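Setting Up the Plendelell Tool-Return Kit

The Plendelell kit from Merkar is supplied to training centers for two-arm robots. This page covers the first setup.

1. Fix the hooks to the pegboard at one height. Leave a free hook for each tool to be returned.
2. Place the tools on the table in a single row, with blades and jaws toward the robot.
3. Load the Skotura task file and select program 207.
4. Open both grippers before starting – the program will not run otherwise.
5. Keep the emergency stop within reach during the first cycle.

Replacement hooks are ordered under part number 841.

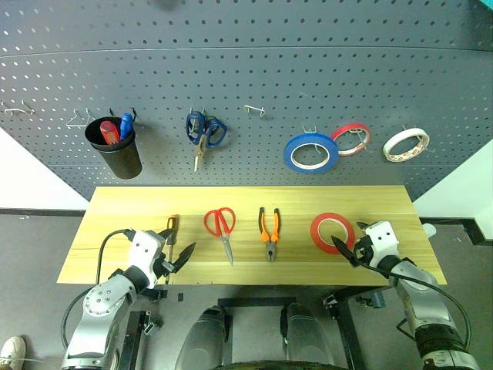
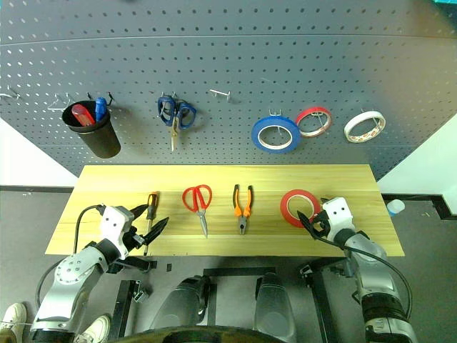
Tools on the table, with both grippers at the near side.

Can the kit be used with other hand tools?
Any tool of up to 400 grams may be added, provided that it is first entered in the task file.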